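Week 5 handout: notes from the Brarnier visit

Right, a few notes while it's all fresh, plus bits for those of you who missed the minibus. We were in the demo hall at Brarnier for their October open day, and I spent most of it glued to the two-arm bench (sorry to anyone who wanted lunch on time!).

The topic was soft things. A box keeps its shape when you grab it. A floppy sheet doesn't, so the arms have to agree on how far apart they are, how hard they pinch and when to move. Pull too much and you lose your grip, too little and the middle sags. We'll come back to this in the Painemal reading, section 2, the bit on shared loads.
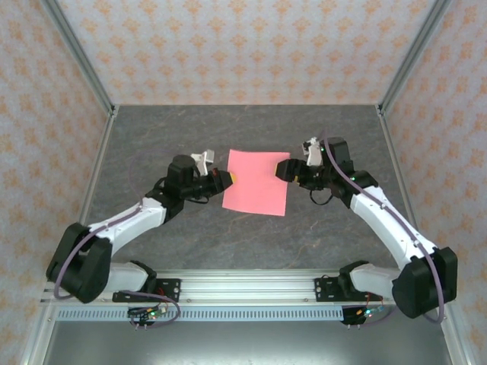
I asked how they teach it, and the answer was mostly patience. A person guides the arms through the same job over and over -- 200 goes for one simple fold -- and the software, which they call Rania, learns from the recordings. The full set they use now has 513 in it. Each go takes 10 seconds or so when it goes well, and a good deal longer when it doesn't.

Somebody from our group asked why they don't just write down the steps. Good question, and I'd like you all to have a think about it before the seminar. Hint: try writing the steps for folding a tea towel, then give them to a friend and do exactly what I did, which was get cross.

For next time: read the Genero leaflet (it's in the shared folder, over 30 pages but lots of diagrams) and bring half a page on where you'd put the grippers on a sheet, and why. Sketches are fine, pencil is fine. Visit forms go in the tray by my door, please.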